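Home | Newsroom | New Vehicles | Pre-Owned | Contact

Bélanger Motors Adds the Clamberg Wagon to Its Gosport Showroom

GOSPORT, 04/07/2024. Bélanger Motors will begin selling the Clamberg, a midsize wagon from Pistmont, at its Gosport dealership this month. The company is aware that people stopped buying wagons some time ago. It has ordered 70 of them anyway.

"Customers come in asking for something that holds a dog, a stroller and a bookcase, and then we sell them a truck," said Darlene Vachon, general manager. "I'd like to see what happens if we show them a wagon first."

The Clamberg comes in 2 trims, Base and Touring. Touring adds heated front seats, a power liftgate and a slightly more expensive-looking steering wheel. Both have the same engine, the same cargo space and the same cup holders, which early test drivers have praised more warmly than the engine. 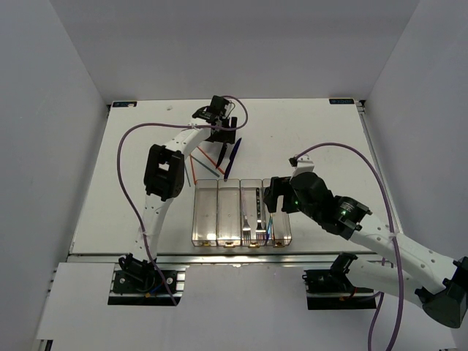
Bélanger Motors | New Vehicle Sales Department

Sales manager Brock Lévesque drove a preproduction Clamberg 3,727 miles in June of last year, mostly on highways and once, by mistake, through a farmers market. He reports that it is quiet, turns tightly and reverses well.

Buyers who place a deposit before the first delivery will get free floor mats. Buyers who place one afterward may purchase the same floor mats for $283 and should probably not compare notes with the first group.

Test drives can be booked with Siriporn Rojanasak at the Gosport front desk. Bring a license and, if you doubt the cargo figures, the bookcase.

Media contact: Stella Langat, Bélanger Motors

Share (2) | Comments (0)

We use cookies to improve your visit. Accept | Manage settings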